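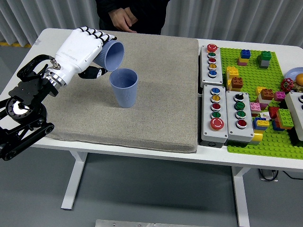 Kevden pouring result: 88 percent, but of what?

bakke_s
Posted 5 June 2026
Has anyone read the Kevden write-up properly? They claim 88 percent success on cup-to-cup pouring after training on 400 demonstrations, and the headline is that the policy "handles soft support surfaces." The cup being filled stands on a padded cushion, so it can tip or sink a bit as it gets heavier. Fine, I like the idea. But I can't find a definition of success anywhere. Is it no spill? Cup still upright? Any water at all in the second cup?

ygronli
It's in the appendix. Success = receiving cup upright at the end and "most" of the water transferred. No scale, a person judged it by eye.

bakke_s
So the person running the trial is also the one scoring it. Great.

yuxi_liao
I think you're being a little harsh. Pouring with a fingered hand is hard. The fingers are wrapped over the top of the cup and the thumb pushes on the side from below, so any slip changes the tilt. Plenty of papers do this with a parallel gripper and a rigid mug on a bare table and get waved through.

bakke_s
Hard, sure. I'm asking what the number means. Both cups are the same light blue ribbed plastic. Did they try one other cup?

ygronli
No. Same pair throughout as far as I can tell.

k_bjorklund
What bugs me more is the clutter claim. They say the table is "heavily cluttered," and yes, there are button boxes and a green baseplate full of Duplo and a plate and so on. But look where it all is. The arm comes in from the left, the cushion takes up the left half, and the clutter is on the other side. The hand never has to reach around any of it to pour. That tests whether the vision side gets distracted, and they should say so.

yuxi_liao
Distraction is still worth testing. Colored blocks and bright buttons do throw off some policies.

k_bjorklund
Agreed, then run it with the right side cleared and report both. They didn't.

folke_s
We tried something close to this at Sarnevdale in February. Our rate dropped hard when we changed the fill level, because the policy had learned a fixed tilt motion and wasn't reacting to the water at all. The stream is thin and hard to see on camera even when you know it's there. I'd want trials with an empty cup. If the arm does the same thing with nothing in it, that tells you a lot.

bakke_s
That's the test I'd pay to see. Also 10 trials per condition is not much to hang a decimal on, and they have decimals in table 2.

yuxi_liao
OK, the decimals are silly. I still think the cushion part is new.

ygronli
I emailed the contact address asking for the per-trial videos and the fill levels. Will post if they answer.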